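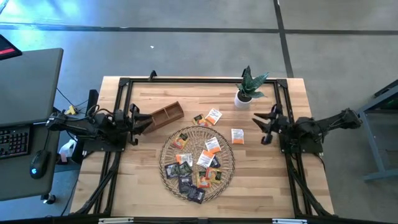

Plimside's third record, *Larik*, runs ten tracks and was cut mostly to half-inch tape. Eduard Brabec, who plays bass and engineered the sessions, starts with the tape machine and needs very little prompting.

"It's an eight-track, and it's slow," he says. "At 15 inches per second you get a bump in the low end, somewhere near 100 hertz on our heads, and you have to decide early if the bass or the kick gets to live there. On the last album both did. I can't listen to side two."

This time the kick was tuned lower and the bass was played with a pick on all but two songs. Drummer Branislav Ševčík took the front head off and filled the shell with a folded wool blanket. He describes the result as "a cardboard sound, in a good way," and credits it for the opening of "Clondier," where drums and bass play alone for 16 bars before anything else comes in.

"There was a guitar part over that," Ševčík says. "Branislav played it well. We muted it by accident during a rough mix and left it muted."

The other Branislav, guitarist Branislav Jireš, confirms this without much feeling. He has two guitars on the record, both in a tuning that drops the lowest string to B and leaves the rest alone. The wide gap between the bottom two strings rules out ordinary barre chords, so most of his parts are two or three notes at a time.

"People hear it as restraint," Jireš says. "The chord shapes I know don't fit. If I strum across all of it, it's mud, so I play the top and let Eduard do the bottom."

Singer and keyboard player Jhosep Mamani joined after the second album, and *Larik* is the first Plimside record with his writing on it. He brought in 4 finished songs and kept three of them through to the final sequence. The fourth, "Ortuño," lost its verses and survives as a two-minute instrumental in the middle of side one.

"The words were bad," Mamani says. "The melody in the verse was only there to carry the words. The chorus had a bass line that moved against the organ, and that was worth keeping, so we played the chorus four times and stopped."

His vocals were recorded last, in the evenings, through a dynamic microphone with the proximity roll-off switched in. He sang the whole album sitting down. Double tracking is used on choruses only, and the doubles are mixed well under the lead, panned slightly left.

"Jhosep sings the same line the same way every time," Brabec says. "When you double him it just gets louder. So I had him do the second pass with the tape running a little fast. When it plays back at normal speed, his vowels are different. It sounds like a relative."

Mixing went to Lachlan Grimshaw, who had not worked with the band before and did most of it without them in the room. He received nearly 40 minutes of music and asked for one change, a shorter ending on "Wet Slate," which had faded over more than a minute. It now stops cold.

"A long fade on vinyl is a bad use of the inner grooves," Grimshaw says. "You're putting your quietest material where the noise is worst. I told them that and they agreed by Thursday."

He used one plate reverb for the full album, with the decay set short — under two seconds — and sent the snare to it more than the voice. Compression on the mix bus was light. He says the tape had already taken off the peaks and that a second stage made the cymbals pump.

Asked about the loudness of the digital version, Grimshaw says it is the same master as the vinyl apart from the treatment of the low end, which is summed to mono for the lacquer. Brabec would have liked it a decibel quieter. Jireš has not compared them.

The band will play the record in order at a run of small rooms starting in July, with Ševčík triggering nothing and Mamani carrying a single organ. "Clondier" will open, as it does on the album. Jireš intends to stand there for the first 16 bars and then come in.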